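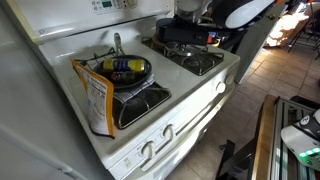 An afternoon at the Monville courthouse open day

Posted 2022-01-01

I have been meaning to write this up since October, when the county courthouse in Monville opened its back rooms to the public for an afternoon. I write a lot on this blog about open records and the right to sit in on a trial, and I'd never once seen the place where the records are kept. So I took the early bus from Prernville with a sandwich and a notebook and got there well before the doors opened. There was already a line!

You go in through the regular entrance, past the metal detector, and the deputies were doing it properly even on a party day. Phones were allowed in the lobby and the basement but had to be switched off on the second floor, where the courtrooms are. The sign saying so was taped to the elevator door, which meant you could read it only while the elevator was somewhere else.

The clerk's office came first. I could have stayed there all day. The front counter is what most people see, with the ticket machine and the little windows, but behind it is a long room where filings get stamped, scanned and sorted. We were told the office takes in some 3,000 new filings in a normal month. Most come in electronically now through a system called Plamiveo, and a staff member put a made-up eviction case through it for us from start to finish. She typed in the parties, attached the complaint, picked a case type from a very long menu, and out came a case number. The whole thing took less time than it took me to find the restroom.

What I loved was how frank she was on the subject of sealing. A document can be public, confidential or sealed, and those are three separate settings with three separate sets of rules. Public means you or I can walk in and ask for it. Confidential usually means a statute keeps it from us (adoption files, some juvenile matters). Sealed means a judge signed an order, and the order itself is supposed to say why. I asked if the sealing order is public even when the thing it seals is not. In most cases, yes, she said, and you can ask for it by docket entry number. I've been reading dockets for years and had never thought to do that.

Copies are still charged by the page, and I grumbled a bit. But looking at a file on the public terminal is free, and there are terminals in the hallway that anyone can use without giving a name. Please go and use them. They were all empty when I walked by, open day or no open day.

Then down to the basement, which is where the old case files live. I am a sucker for a basement. Rolling shelves, the kind with the big three-spoked wheels you crank to open an aisle, and behind them bound docket books going back to when the county was mostly orchards. The older books are written by hand in brown ink, in gorgeous loopy writing. One was open on a table to a trespass case over a strayed cow, with the jury's verdict written out in a single line. The cow's owner lost. We weren't allowed to touch, but we could take pictures of the page, and everybody did.

After that came the part I had really come for, a mock hearing in the Dalisay Courtroom. It is the biggest room in the building and seats 600 if you count the balcony, although the balcony has been shut for repairs for a long time and we all sat downstairs. The case was invented. A small newspaper wanted to bring a still camera into a trial, the defense objected, and a judge had to rule. Two lawyers from the local bar argued it, and they really went at it. The defense side leaned on the risk to a fair trial and on a nervous witness. The newspaper's lawyer argued that the courtroom was open anyway, and that a quiet camera in a fixed spot changed very little for anyone in it.

The judge let the camera in with conditions: no pictures of jurors, no flash, and no moving around while court was in session. She then spent a good while explaining how she got there, and this was the best teaching I've heard on the subject. A right to attend, she said, is a different thing from a right to record. The first one has a strong constitutional footing. The second is mostly left to court rules, and the rules vary a lot from state to state and sometimes from one judge to the next. If you want to know what is allowed in a given courtroom, look for the local rules and any standing orders, then call chambers. People do call, apparently, and chambers does pick up.

Questions were thrown open to the floor, and here it got lively.

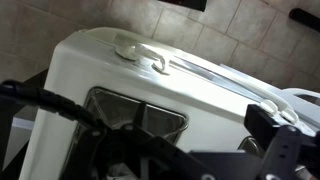
A man near the aisle wanted to know what happens if he sits in on an ordinary hearing, writes down everything that's said, and gets asked to leave. He said it had happened to him once in a traffic case, that he'd gone quietly, and that he'd always wondered if he should have. The judge told him that note-taking is generally fine in open court, and that if a bailiff says otherwise, he can politely ask for the question to be passed to the judge. She also told him not to argue it out in the gallery – write a short letter to the presiding judge that same day, with the date, the courtroom number and the case being heard. He wrote that down. So did I, and so did the woman next to me, on the back of her parking stub.

There was one stop left, the jury assembly room, and I'll admit my feet were tired by then. It's a plain room with rows of padded chairs and a check-in desk. We heard how the summons list is put together and how often people get called. They send out a fresh batch of summonses every week, 52 weeks a year, holidays included. I hadn't known that you can ask to see the written juror selection plan. It's a public document, it's kept at the front desk, and it is surprisingly readable.

A few practical notes if they run it again. Come early, as the basement tour went in small groups and the last one filled up fast. Bring cash for the copier. Street parking on the square is hopeless, but the lot behind the library was half empty. The stairs down to the archive are steep and there is no railing on the left side, so ask for the staff elevator if you need it – they were very nice when people asked.

I came home with a stack of forms, including the one-page request for copies of court records, and I've since used it twice. The first request came back in four days. The second is still out, and I'll post the docket sheet when I have it.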